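Filed under: Storage & Sorting
4 min read

The second blue bin is now in rotation, which brings the sorting station to 2 bins and one short run of roller rack. I have been asked for the layout a couple of times, so these are my notes as of Monday, October 12, 2026.

The bins are Tronley, the deep size, 60 liters nominal. I measured 59 to the underside of the lip by filling one from a marked jug, and I use the lower number for planning. Walls are tapered, so the floor is smaller than the opening. Anyone laying out dividers should measure at the floor and again at the rim and cut to the floor dimension. I cut my first set to the rim and had to trim all of them.

I considered the gray version. Most of what I sort is dark: rubber feet, cable glands, black oxide screws, the cast brackets from the Koivisto shelving I took down in January. On gray plastic those disappear at arm's length. On blue they stand out well enough that I can confirm a bin is clear without putting a hand in it. White would be better for contrast but shows every scuff, and after a month I would be reading scuffs as parts.
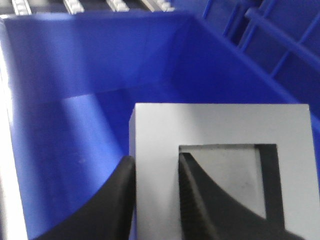
Glare is the remaining problem. The molded finish has a slight gloss, and with the overhead tube directly above the station there is a bright band on the floor that hides small clear items, mainly nylon washers. Moving the lamp back by the depth of one bin shifted the band up onto the wall. A matte liner would also fix it, but liners creep, and parts get under them.

Corners are worth checking before buying. The Tronley has a fairly tight crease where the walls meet. Fine dust packs in there and a vacuum nozzle will not lift it. I use a 25 mm paintbrush, dry, working from the back corner toward the front, then tip the bin and tap the base. The older Calgate bins had a wider radius and cleaned faster, but the rims flexed when loaded and I stopped trusting them on rollers.

On the rack itself: keep the rollers level side to side and give them a slight fall toward the stop. Oskari Partanen suggested a steeper angle when he set up his own. I tried it for a week. A full bin arrives at the stop hard enough to shuffle the contents, and the dividers walk forward. I went back to the shallow setting.

Current procedure is one category per bin per pass. Tip in, pull the large pieces first, then brackets, then fasteners. The last full pass was 207 pieces and took more than an hour – most of that went on matching screws to brackets, and a thread gauge on a string would have cut it down.

Still open: labels. Adhesive ones lift off the sloped walls within weeks. I have a roll of Merach sleeve tags to try on the rims, and will update the parts list once they have been through a few cleanings.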